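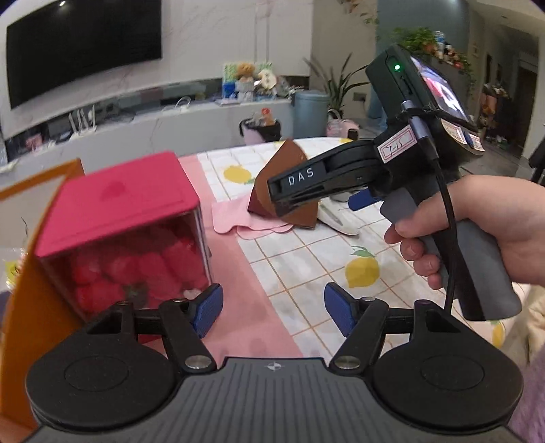 4. Setting up the table for a home demo

I've run the Destulness open day at home twice now, and most of the bother came from the table. You want two people, two hand-held grippers, and a table both of you can reach without bumping elbows. Allow more room than you think!

4.1 Put the cloth on first and pull it flat. I like a patterned one (lemons on a thin grid, my favourite) as visitors can see straight away how far something has moved.

4.2 Set out a mix of hard and soft things. Boxes at the back, small stuff in the middle. A hair clip, a satin drawstring sachet, something in a zip-seal bag, a bit of folded fabric. Visitors get bored watching blocks go in and out of a tub, and they all have an opinion about the best way to pick up a hair clip.

4.3 Switch each gripper on and wait for the green light on the module. If it hasn't come on after a minute, reseat the cable and try again.

Note: keep the cable clear of the fingers. I let mine dangle the first time and spent half the demo closing the jaws on it.

4.4 Hold the gripper by the handle with your thumb across the top and let your wrist stay loose. Squeeze slowly. The blue pads do the gripping, so if you find yourself pushing down on the table, back off a bit and come in again.

4.5 Start with one soft thing and one round thing. I'd have one person take hold of a stretchy band by its edge while the other lines up on the ball.
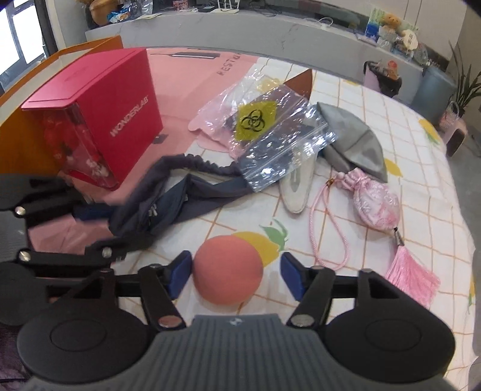

The trick with anything round is to get both pads level with the middle of it before you close. Go in too high and it'll squirt out the front and off under the couch (ask me how I know). If one pad gets there first, that's fine, just shift your hand across until the gap on the other side looks the same, then close.

4.6 Swap sides and do it again, so visitors can see it from both ends of the table.

Caution: don't let little kids put their fingers between the pads, even with the power off. The linkages still move.

Caution: clear bags are slippery and shiny, and people tend to grab them in the middle. Go for the zip edge.

4.7 When you're done, fill in the Brokano sheet. Ours ended up at 169 pickups for the afternoon, which I was pretty chuffed with! Put the sheet number at the top (ours was 2454) and leave the comments box for anything odd, like a pad coming loose.

4.8 Wipe the pads with a dry cloth and pack both grippers with the jaws open. Charging is covered in section 5.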